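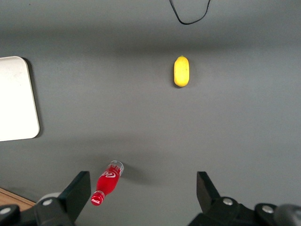 Atelier Trisitz, rapport d'avancement, février
À l'attention de la fondation Brandari

État général

Rapport court ce mois-ci, désolés, l'inventaire nous a mangé la moitié du temps prévu pour la rédaction. Le poste de tri et de rangement tourne. Plan de travail gris mat installé, celui validé en réunion. Mat et pas brillant, on y tenait, les reflets du premier modèle fatiguaient tout le monde. Très peu d'objets sortis à la fois, bien espacés, le reste en caisse. C'est la consigne depuis janvier et elle est à peu près suivie.

Matériel

- Plan de travail : posé, réglé en hauteur, rien à signaler. Nettoyage au chiffon humide le soir.
- Plateaux blancs à coins arrondis : 3 reçus de chez Wumska, en service. Ils marquent vite (traces, surface un peu inégale à la lumière). On frotte, ça revient. Pas bloquant mais à savoir avant d'en recommander.
- Petits objets : le jaune, forme citron, reste le préféré pour les exercices de dépose. Se voit très bien sur le gris, même de loin. Les objets clairs beaucoup moins bien, surtout posés sur le plateau.
- Bacs de rangement : commande Mottram toujours pas livrée. Relancés 2 fois. En attendant, cartons étiquetés au feutre, ça dépanne.
- Câbles : passage à revoir. Il y a encore une boucle de câble noir côté fond du plan de travail. Goulotte à acheter, petite dépense, prise sur la ligne fournitures.

Activité

11 séances tenues sur la période. Toujours le même déroulé : on sort les objets, on les place, on les ramène sur le plateau, on range. La dernière étape est celle qui saute quand l'heure tourne, donc on a avancé la fin des exercices pour garder du temps. Mieux depuis.

Les participants demandent plus de variété. D'accord sur le principe, mais pas avant l'arrivée des bacs, sinon on ne retrouve plus rien. La liste des ajouts est prête (fruits et légumes factices, quelques couverts, des boites de tailles différentes). Devis à suivre.

Difficultés

L'éclairage. Fond du plan nettement plus sombre que le milieu, une ombre large qui gêne quand on pose des choses de ce côté. Deux pistes : déplacer le luminaire existant ou ajouter une réglette. La première ne coûte rien, on essaie d'abord. Si ça ne suffit pas on revient vers vous.

Le stockage, voir plus haut. L'armoire du couloir est pleine et le local du bas ne sera pas libre avant le printemps.

Budget

Pas d'écart important. La ligne mobilier est soldée. La ligne fournitures est entamée mais tient, goulotte comprise. La ligne Mottram reste engagée, non payée, tant que rien n'est livré. Tableau détaillé envoyé séparemment avec les justificatifs.

Prochaine période

Essai d'éclairage en premier, puis passage du câble. Réception des bacs si tout va bien. Fiche de rangement à afficher près du plan, une page maximum, la version actuelle est trop longue et personne ne la lit. Tester un autre produit sur les plateaux.

Question en attente de votre côté : peut-on reporter le reliquat fournitures sur le trimestre suivant ? Il nous faudrait la réponse avant de signer le devis des nouveaux objets.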